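Rapport d'avancement – reconditionnement de postes de travail, lot 2
Projet Levero
Destinataire : Imogen Lambert, suivi des subventions, fondation Rimach
Rédaction : Lucian Onu, atelier Ondport
Date : 7/10/19

1. Objet

Le présent rapport couvre la deuxième période du projet Levero, consacré à la remise en état d'ordinateurs de bureau au format tour et à la récupération de leurs cartes d'extension. Il fait suite à la note de démarrage transmise par Ginevra Galli et ne reprend pas les éléments budgétaires déjà validés. Les dépenses de la période figurent dans le tableau joint à l'envoi.

2. État du lot

Le lot 2 comprend 100 unités centrales, cédées par la société Lumbantobing. L'inventaire d'entrée est terminé. À la date de rédaction, 40 machines ont passé l'ensemble des étapes : ouverture, dépoussiérage, contrôle visuel de la carte mère, dépose et repose des cartes d'extension, essai de démarrage, fermeture. Sept machines ont été écartées pour défaut de carte mère et serviront de réserve de pièces. Les autres sont en attente de contrôle.

Le stock de cartes d'extension s'élève à 370 pièces, toutes provenances confondues. Le tri par type de connecteur est achevé ; le tri par état électrique ne l'est pas.

3. Manipulation des cartes d'extension

La procédure rédigée par Cosmin Grecu est appliquée sur tous les postes. Le boîtier est couché sur le flanc, panneau latéral déposé, de sorte que les cartes se présentent verticalement au-dessus de la carte mère. Les clips de retenue des équerres sont ouverts avant toute extraction. La carte est tenue par la tranche et maintenue perpendiculaire au circuit principal pendant tout le mouvement. 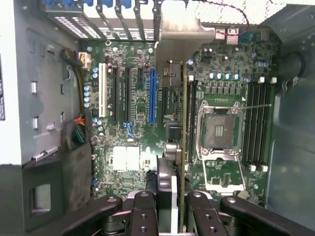
Les écarts relevés pendant la période concernent surtout l'alignement de l'équerre métallique avec l'ouverture arrière du châssis. Lorsque la languette n'est pas engagée en premier, le bord du connecteur se présente de biais et l'insertion exige un effort excessif. La procédure a été modifiée en conséquence : engagement de la languette, contrôle de l'aplomb, puis pression répartie sur la longueur de la carte. Depuis cette modification, aucun connecteur endommagé n'a été consigné.

Un second point concerne les châssis dont la carte mère combine des emplacements PCI et PCIe. Le repérage des emplacements est désormais porté sur la fiche de chaque machine avant dépose. Les fiches de la première période, qui ne comportaient pas cette rubrique, ont été complétées par Aurel Rusu.

Le câblage fin situé près de la grille du ventilateur reste une source de perte de temps. Il doit être dégagé avant la repose des cartes et son raccordement vérifié avant fermeture. Cette vérification a été ajoutée à la liste de sortie.

4. Contrôle des composants

Le contrôle visuel des cartes porte sur les condensateurs électrolytiques (gonflement, trace de fuite, défaut d'assise), les petits composants montés en surface et l'état des connecteurs. Il est réalisé avant l'essai de démarrage. Toute carte douteuse est mise de côté et passe au banc de mesure – étape qui constitue actuellement le principal goulet d'étranglement, l'atelier ne disposant que d'un seul banc.
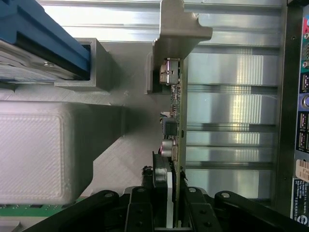 Fig. 2 – Carte d'extension vue par la tranche dans le châssis ouvert ; condensateurs électrolytiques à manchon rose violacé dans la partie inférieure.

Les résultats du banc sont saisis dans le registre commun avec la référence de la machine d'origine. Les cartes sans origine connue sont enregistrées séparément et ne sont pas remontées dans les machines destinées aux bénéficiaires.

5. Difficultés et mesures prises

Retard sur les essais de démarrage : deux alimentations de test étaient hors service en début de période. Elles ont été remplacées sur le budget courant, sans demande complémentaire.

Hétérogénéité des châssis : la fixation des supports de disque varie d'un modèle à l'autre. Les pièces de fixation sont rangées par modèle, dans des bacs étiquetés.

Traçabilité : quelques fiches ont été remplies après fermeture du boîtier. La saisie est maintenant obligatoire avant la remise en place du panneau latéral.

6. Suite des travaux

La fin du traitement du lot 2 est prévue pour novembre, sous réserve de la mise en service d'un second banc de mesure. Le devis correspondant sera transmis séparément par Ginevra Galli. Le tri électrique du stock de cartes se poursuivra en parallèle, avec priorité aux modèles compatibles avec les machines en attente.

Point soumis à décision de la fondation : affectation des cartes excédentaires, soit à la réserve de l'atelier, soit à la filière de recyclage. Une réponse est souhaitée avant l'ouverture du lot 3.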